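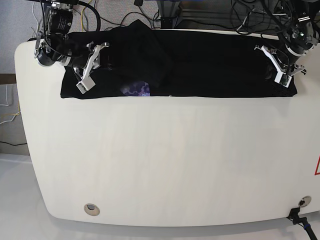
Pelomdale Motor Club — Circuit Racing Section

Vaher signs with Nokedia for the rest of the season

Sarmīte Vaher has a new seat! The team confirmed it on Fri 13 June, a few hours before the trucks rolled out for Hadcombe, and she was in the car for first practice the next morning with her name still being stuck on the door. For those of us who have been following her since she was turning up at club sprints with one set of tires and a borrowed trailer, it was a very good way to start a race weekend.

The deal covers every remaining round of the Bawa Touring Cup. She takes over car 891 from Vaida Lill, who is stepping back from full-time driving but staying with the team to look after driver coaching and setup. If you were worried that this was one of those changes where somebody gets pushed out of a side door, you can relax. Lill asked for the move herself over the winter, agreed to run the opening rounds while the team found the right person, and then had a big say in who that person should be.

"I gave them one name," Lill told us in the paddock. "They asked me for a list and I said, no, it's one name. I've followed her through the fast stuff at the back of Hadcombe in the rain and I could not work out where she was finding the grip."

Vaher was still getting used to the idea when we caught up with her.

"I had a pretty good year planned out where I'd do a few rounds in my own car and fix it in between," she said. "Then Vaida called. I thought she wanted her jack back."

(She did also want her jack back.)

What happened at Hadcombe

Moving teams in the middle of a season is hard enough, and doing it with almost no testing is worse. Vaher had one short shakedown in the Nokedia car, on a dry track, on old tires. The seat had been poured for Lill, who is a good deal taller, and the crew spent most of Saturday's lunch break with foam and tape trying to get her close enough to the pedals. By the afternoon it was sorted, and qualifying was a real treat to watch. She went out late, found a gap, and put the car fifth on the grid with a lap that had people on the banking checking their phones to make sure they had read the board right.

Race one was the 90-minute enduro, with the compulsory stop. Vaher got away cleanly and sat behind the leading group for the whole of the first stint without trying anything silly. The Nokedia crew brought her in early, just ahead of a safety car that nobody could have planned for, and when everyone else had made their stops she came out third. From there it was all about looking after the front left tire, which takes a beating at Hadcombe through the long right-handers. She lost a place on the last lap but one and finished fourth, with the car in one piece and very little tread left.

Race two was the sprint, and it was a different sort of fun altogether. A partly reversed grid put her in the middle of the pack, there was a tangle at the chicane on the opening lap, and she picked her way around the outside of it on the grass side of the curb. What followed was the best fight of the day, a five-car train running nose to tail for second place, with the order changing nearly every time they came past the clubhouse. Vaher got to the front of it with a lovely late move into the hairpin and held on. Second place, first weekend! The noise from our end of the grandstand was considerable, and thank you to whoever brought the cowbell.

Lill watched both races from the pit wall with a headset on and said it was much more tiring than driving. She was mostly on the radio for the long race, talking about tires and traffic, and then for the sprint she made herself stay quiet.

"You can't drive it for her," she said. "I did talk a lot with the microphone switched off."

The car itself

A few members have asked what the change means on the technical side, and the answer is not very much for now. The car keeps the same engine and gearbox it had at the start of the season, and the series rules don't allow the suspension pickup points to be moved between rounds. What does change is how it's set up inside those limits. Lill likes a stable rear end and will put up with some understeer to get it. Vaher would like the nose to go where she points it, thank you, and she'll deal with the back when it arrives. By Sunday the crew had gone softer on the front bar and taken out some rear wing, and the onboard from the sprint race shows her busy at the wheel nearly everywhere but clearly enjoying it.

Brakes are the one thing she has asked them to look at. The pedal was getting long toward the end of the enduro, and with the next round being much harder on brakes than Hadcombe, the team is going to try a different pad and bigger ducts at the front. There is a test day booked before then, so she'll finally get some proper mileage with nobody else in the way.

She also keeps the number. Drivers in this series can bring their own with them, and Vaher has run various numbers over the years without getting attached to any of them. Lill has had 891 on her cars since her first season and offered it over as part of the deal. We think it's a nice gesture, and it also saves on stickers.

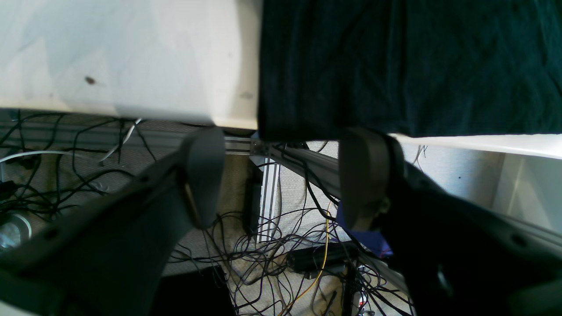 Where it leaves the championship

Points in the Bawa Touring Cup go to the driver, so Vaher doesn't inherit anything Lill scored in the early rounds. Her own tally starts from Hadcombe, and the title this year would need a miracle. The teams' table is another story. Nokedia came into the weekend in the middle of it and left within reach of the top of the standings, with plenty of racing still to come. The team manager wouldn't be drawn on it when we asked, but there was a lot of smiling going on in that awning on Sunday night.

The next round is in July, and it's the longest race on the calendar at 200 laps. It is a short, tight track with hardly any straight to speak of, so those laps go by quickly, but there is no rest in it for the driver and overtaking is hard work. Each car needs two drivers for that one. Yes, you can see where this is going — Lill has agreed to get back in the car as co-driver, for one weekend only, and has already been told that the seat insert is her problem.

We would love to see a good crowd from the club there. Last year's trip was a great day out even with the coach breaking down on the way home, and we've gone with a different coach company this time. Seats are going to members first and after that to friends and family. If you want one, put your name on the sheet at the clubhouse bar or reply to this newsletter and we'll add you. Bring ear protection for children, a folding chair and something waterproof. The food at the track is fine but the lines get long, so a packed lunch is a good idea.

Come and say hello

Both drivers have said yes to our next club night, which is wonderful of them in the middle of such a busy stretch. The plan is to run the full onboard from the Hadcombe sprint on the big screen, with Vaher talking us through it and Lill pointing out everything she would have done differently. After that it's open questions from the floor. Our younger members in the kart group have been promised the front row, and they usually ask the toughest questions anyway. Last time we had a driver in, the first thing anyone wanted to know was what happens if you need the bathroom in an endurance race, and I expect we will be hearing about that again.

If you have photos or video from Hadcombe, especially from the chicane on the opening lap of race two, please send them in. The view from the grandstand was blocked by the timing truck and there is still a lively argument going on about who touched whom. We'd also like to find the owner of a green thermos left on the banking near the hairpin. It's behind the bar.

A quick word on the club's own sprint series before we go. Entries for the next round are open, the novice class still has room, and the loan helmets have been inspected and are good for another season. Vaher did her first ever timed run in that same novice class and spun on the out lap, so please don't let nerves put you off. Entry forms are at the clubhouse, and if you've never done it before, ask for a buddy and we'll pair you up with someone who has.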